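Final Report, Store Layout Project: Where Does the Basket Live?

The assignment was to pick one small retail problem and improve it. Other teams chose checkout lines and loyalty apps. I chose the produce basket, a decision my project partners at Nelent supported by transferring to another team.

The question was where a shopper should pick a basket up and where it should end up once the vegetables are out of it. Our practice store in the Nelent building has a produce shelf, a table, and a great deal of opinion about both.
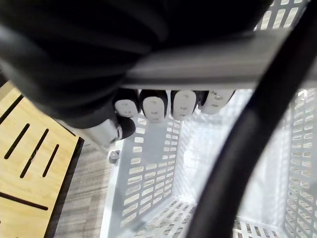
Report by Söderlund
Student lead, and by October the whole team

The basket matters more than I expected when I wrote the proposal. I wanted one with slotted sides, so that grit from the leeks can leave without being asked. The rim has to be easy to grab from above, which rules out most of the Lirard catalog and everything in it I could afford. I spent 28 dollars on baskets in the end and have the receipt, in case the department is feeling generous.

For the layout I kept the produce tray on the black metal shelving and put the round marble-look table next to it. Napa cabbage, cucumbers, and something long and green from the onion side of the family went in the tray. The cabbages take up most of any plan you make for them. The tabletop stayed bare, as a place to set a basket down while you change your mind about cucumbers.

I logged 579 basket trips over 9 weeks. Trips that began at the table took less walking than trips that began at the door, a finding I could have reached by standing in the room and thinking. 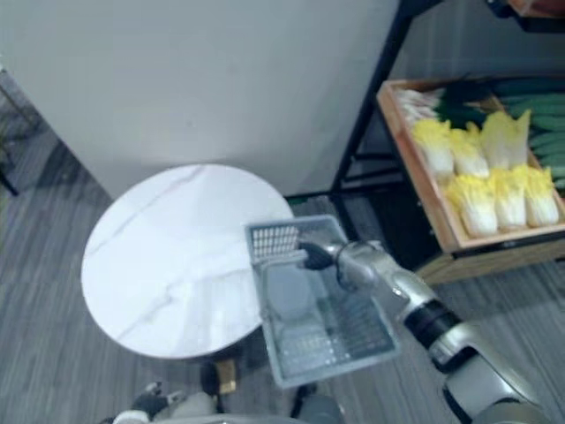
Zokidari read the draft and wrote in the margin that a round table is a poor home for a rectangular basket, that the corners will always hang over, and that I should have measured before falling for the marble. I have added this under Limitations.

Limitations

See above. Also, the store sells nothing, so every shopper was very relaxed.

Next steps

Try a square table. Ask for 2 more baskets.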